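Why Does a Towel Drink? A Study of How Cotton Loops Take Up Water

Final project report, Materials Around Us
Sandra Kershaw
May 4, 2020

Where the question came from

My grandmother has two sets of towels. One is old and scratchy and dries you in a second. The other was a present, feels like a cloud, and pushes the water around on your back like a squeegee. I had never thought about why until we were told to pick an everyday material and ask one good question about it. So my question was this: what makes one cotton towel soak up water faster than another, and does fabric softener really make it worse?

I went in thinking this would be a small topic. Then I started reading and found spinning, weaving, waxes, surface tension, even the way trees move water up their trunks, and I had a hard time stopping!

Background

Cotton is almost pure cellulose. Cellulose molecules are covered with little groups of oxygen and hydrogen that attract water, so water spreads along a clean cotton fiber very easily. Raw cotton straight off the plant is different. It has a thin coat of natural wax, and a ball of it will float for a long time. Mills wash and scour that wax away before the cloth is finished.

The second part of the story is the shape of the cloth. Terry is woven with two sets of lengthwise yarns. One set is held tight and makes the flat ground of the fabric. The other set is kept slack, and every few passes of the cross yarn it gets pushed up into loops. The loops add a huge amount of surface, and the spaces between the fibers act as very thin tubes. Water climbs into narrow spaces by itself, pulled along by its attraction to the walls and by its own surface tension. This is called capillary action or wicking, and it is the same thing that happens when you dip the corner of a paper napkin in your soup.

The narrower the tube, the higher the water can climb in the end. But a narrow tube also slows the water down, so the best design for height is not the best design for speed. I loved this part. A towel maker has to choose.

Terms used in this report

Pile: the looped part of the towel.
Ground: the flat weave underneath that holds the loops in place.
Hem border: the flat woven strip along an edge, with no loops.
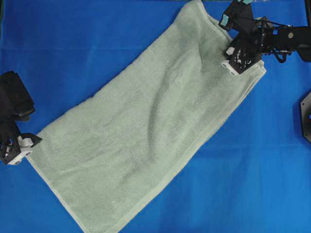 Pale green terry with its looped pile.

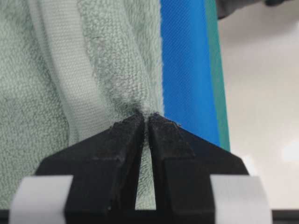
Materials

I used three kinds of cotton towel, which I will call by the names on their labels: Pusura (thick, long loops), Mok (thin, short loops) and Isia (a flat weave with no loops at all, sold as a kitchen towel). I also used a kitchen scale, a ruler, a phone timer, a shallow baking dish, food coloring, clothespins, and a bottle of Bunderent fabric softener from the laundry room.

All the towels were new, so I washed every one of them once with plain detergent before starting. New towels often have a finish on them that makes them feel nice in the store, and I wanted that out of the way.

Method

Wicking test. I cut strips 3 cm wide from each towel, always in the lengthwise direction. I hung each strip from a clothespin so that the bottom end dipped into blue water, and marked how high the color had climbed after 5 minutes. Each test was repeated with fresh strips and I compared the marks side by side.

Sink test. I cut squares, laid each one flat on the surface of a bowl of water, and timed how long it took to go under. This is a simple home version of a test used in textile labs, and it is by far the most fun one to watch.

Soak test. I weighed a dry square, soaked it in a dish holding 400 ml of water, let it drip for 100 seconds, and weighed it again.

Then I washed a second batch of squares and strips with the softener, dried them on the same rack, and did everything over.

What I found

The soak test came out the way I guessed. Pusura held the most water, Mok came next and Isia last. More loops, more places for water to sit. When I looked at water held for each gram of dry cloth, though, the gap between Pusura and Mok got much smaller. A thick towel holds more mostly because there is more of it.

The wicking test surprised me. Isia, the flat one, won every single time. I ran it again because I was sure I had mixed up the strips. I now think the tight, straight yarns give the water a direct path upward, while in terry the ground yarns do most of the lifting and the loops take water off to the side. On the Pusura strips the color reached the ground first and then crept out into the pile, and you could see this from the back of the strip.

The sink test gave the clearest answer about softener. Untreated squares of all three towels went under quickly. The softened Pusura square sat on top of the water like a raft, with a silvery layer of air under it, and I had time to go and get my sister to look. Softened Mok was slower too, but not nearly as much. Isia hardly changed.

Softeners work by leaving a thin coating on the fibers. One end of each softener molecule sticks to the cotton and the other end is oily. The coating lets fibers slide past each other, so the towel feels smooth, but the oily side faces out toward the water. It is a bit like giving the cotton its wax back! My guess for why Pusura changed most is that its long loops have the most exposed surface to coat, but I did not test that directly.

Problems and things I would change

My cuts were not perfect. Terry sheds loops all over the place once you cut it, and some of the short bits fell in the dish, so my soak weights are a little off. I should have stitched the edges first. The food coloring may also travel more slowly than the water does, which would make every wicking mark too low. And the kitchen scale only shows whole grams, so small differences disappear.

I also only tested one wash with softener. Most people use it every week for years. I would love to know if the coating keeps building up or levels off after a while, and how many plain washes it takes to get rid of it. I have kept the leftover softened squares in a labeled bag so I can try that over the summer.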